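Préparer l'exercice budgétaire : le second bras, les doigts de rechange et le reste

La demande d'investissement pour l'atelier de Prallmont doit être déposée en octobre, et je souhaite consigner ici la manière dont elle a été établie. Plusieurs lecteurs m'avaient interrogé sur ce point après mon billet consacré au contrat d'entretien.

Le dossier de l'an passé avait été construit autour du prix d'achat des bras. C'était une erreur de méthode, que j'assume. Le devis de la société Cronin était exact à l'euro près, mais il ne couvrait ni les câbles de remplacement, ni les doigts de préhension, ni le temps de recalage après chaque changement d'outil. Ces postes ont été absorbés par la ligne « petites fournitures », laquelle était épuisée avant l'été.

Pour le prochain exercice, j'ai donc retenu trois lignes distinctes : matériel principal, consommables, immobilisation. La deuxième est la plus simple à chiffrer. Une paire de doigts est facturée 418 euros par Dollalico, port compris, et nous en prévoyons six pour l'année. La remise sur quantité ne s'applique qu'à partir de la dixième paire ; il ne m'a pas semblé raisonnable de constituer un stock pour l'obtenir, d'autant que le modèle pourrait évoluer.

La ligne d'immobilisation demande davantage de prudence. Nos relevés font état de près de 200 heures d'arrêt sur l'exercice écoulé, toutes causes confondues. Une partie tient aux délais de livraison, une autre à nos propres procédures – je pense en particulier à la validation préalable des commandes, qui prend parfois plus de temps que la réparation elle-même.

Reste la question des sols. Le travail au ras du sol, dans des pièces meublées, impose des exigences que la fiche technique n'aborde guère : garde minimale sous les pinces, tenue des capteurs face à un revêtement clair et brillant, passage entre les pieds des sièges.
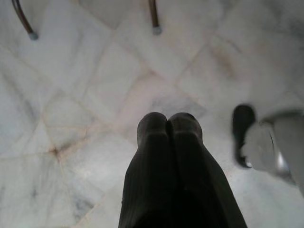
J'ai demandé à Flusine un devis séparé pour des embouts de protection, avec une garantie de six mois. La réponse est attendue jeudi. Si le montant dépasse le plafond des achats courants, la dépense sera inscrite au matériel principal et la tranche correspondante reportée au second semestre. Le tableau complet sera joint au prochain billet, une fois les derniers prix confirmés par écrit.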